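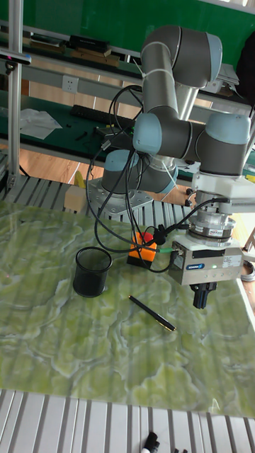 Why do companies take preorders for a gadget months before they can ship it?

Mostly to find out how many to build, using somebody else's money while they find out. A preorder is a survey where the respondents pay to take part.

## Week 3 handout: launching hardware

April 16, 2020

Read this before section. The readings cover the theory, and they do it at length.

### The Bramosa case

Bramosa makes a smart jump rope. It counts your jumps and reports them to your phone, in case your calves forget to. The launch price was $135, and the app subscription was extra, a fact the product page mentioned in a gray font of great modesty.

The company opened preorders with 300 units promised for August. Work through these in order:

- What does Bramosa owe a customer who has paid in full and received an email with a drawing of a box in it?
- When can it book the $135 as revenue? (At delivery. Until then it's a liability, however cheerful the founders look.)
- What happens to the subscription forecast if shipping slips by 2 months?

On the last one, most of you will move the whole curve to the right and call it done. Please also think about cancellations. People buy fitness equipment in a mood, and the mood has a shelf life. 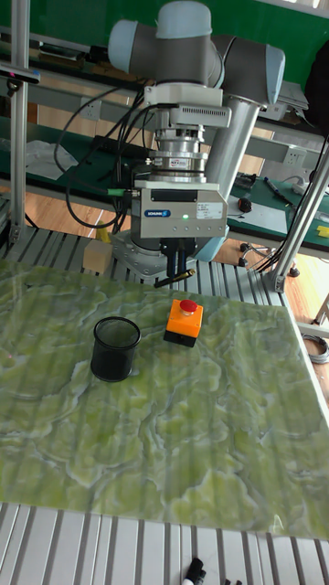 Now compare Sudside, which sells a shower speaker and took no preorders at all. It built first, announced second, and had stock on the day. It also had stock a year later, a great deal of it. Bramosa's risk sat with its customers and Sudside's sat in a warehouse, paying rent.

### Terms to know

**Deposit vs. full prepayment.** A refundable deposit measures interest. Full payment measures intent, and also how carefully people read refund policies.

**Soft date.** "This winter." Winter is long and occurs every year.

**Leak.** News of a product before its announcement. Some leaks are accidents. Be suspicious of any leak with good lighting.

### For next time

Read the Atallah and Prustix packets. Both sell home air monitors, and one of them announced a price cut while its preorders were still unfilled. Write one page on what you'd have told the early buyers. "We value your loyalty" uses up a line and earns nothing.

Spreadsheets go in the shared folder, with formulas left in. I do check.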